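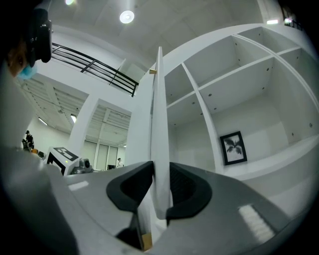 White panel in the fingers, white shelving behind it. Gripper's-eye view from down low.

So, the Clama. I've had two afternoons with it now and a lot of you have been asking (well, Karim has been asking, repeatedly, by text), so let's get on with it.

For anyone who hasn't seen me go on about it already, the Clama is a hand-held gripper with a camera on it. You hold it, you squeeze, the fingers close, and everything you do gets recorded from the gripper's point of view so that a robot arm can be taught from it later. Drekex sell it as a kit, and they also run trial sessions up at their place in Prakville, where you can have a go before you hand over any money. I did the trial. I'd say do the trial! I'd have bought the wrong fingers otherwise, and more on that in a minute.

I went up with Liis Butkienė, who does the clever end of things in our little workshop while I do the end that involves carrying stuff. Our interest is flat-pack and shelving. Boring, I know, but boring is what we get paid for, and if an arm could learn to hold a panel steady while a person does the fiddly bits I'd be a very happy woman with a much better back.

First impressions: it's a chunky thing. Matte grey body, thick black finger pads with a proper curve on them, almost like a pair of hooks facing each other. I'd expected something daintier. I have small hands and I was ready to complain, and then I picked it up and the balance was lovely, with most of the weight sitting back over your wrist where you want it. After the first afternoon my forearm knew about it, mind you. The second afternoon was better, or I'd stopped gripping it like a handbag on a night bus.

The curved pads are what I want to talk about, because they come as one of 2 finger sets and I had been dead set on the flat ones. Flat panel, flat fingers, obvious, yes? Souad Belkadi, who ran our session, let me say all this at some length and then handed me the curved ones anyway. And they're better for what we do. The flat pads want you to come in dead square, and if you're a bit off the panel swings about and you spend ages faffing. The curved ones have some squish and they forgive you. I got on with them straight away, even on a tall narrow piece like the one at the top of the post, reaching up under a shelf. I still think flat would win for anything small and thin. We didn't try it, so don't hold me to that.

The view from the camera takes some getting used to. It's very wide. Straight things bend, the ceiling joins in, and the gripper itself takes up a big chunk of what you see. Liis loved it immediately. She says the more of the room it gets, the easier it is for the software to work out where the hand has been. I found it a bit seasick when we played things back on the big screen, and I had to go and look at a wall for a while. If you're the sort who can't read in the car, sit further back than I did.

Now, moans. I have a few.

The trigger squeaks. Only on a slow squeeze, and only on one of the two units we tried, but it was a horrible little noise and I'd be sending it back. Souad put a drop of something on it and it went away, then came back after lunch.

The manual is dreadful. It's 84 pages and the bit you need (how to tell that it's actually recording, for heaven's sake) is buried on page 70. I lost a whole run of shelf work on the first day from pressing the button twice. Two presses means stop. One would think a light could go red or something. Apparently this has been raised before.

And the case! It's a beautiful case, foam cut-outs and all, and the foam only fits the gripper with the fingers off. So every time you pack up you're undoing screws. Wellington Pimentel over at Ait Brahim has had his since July and he tells me he threw the foam out in the first week and uses a towel.

What did I like, apart from the fingers? The fact that I forgot about it, mostly. By the second afternoon I was thinking about the shelf and the panel and where the top edge was going, and the gadget had stopped being a gadget. I've tried the sort of setup where you steer a big arm with a smaller arm and I never once got to that point. I was always thinking about elbows. With this you just do the job, a bit slower than normal, with a slightly silly hand.

The other surprise was how much I learned about my own bad habits. I come in too fast, every time. Then I stop dead a few centimetres short and have a think, then go in again. Liis pointed it out on the playback and now I can't stop seeing it. She reckons a robot trained on me would have the same little pause, which made us both laugh more than it should have.

Would I buy it? I think we will, yes, one unit with the curved fingers and maybe the flat set later on. Not before the new year though, the van needs doing first. If you're just curious, book the trial session and wear comfy shoes, there's a lot of standing. They do tea but bring your own biscuits.

Karim, you can borrow it when it comes. You are not having it over a weekend, I remember what happened to the sander.

Posted December 2024, filed under Kit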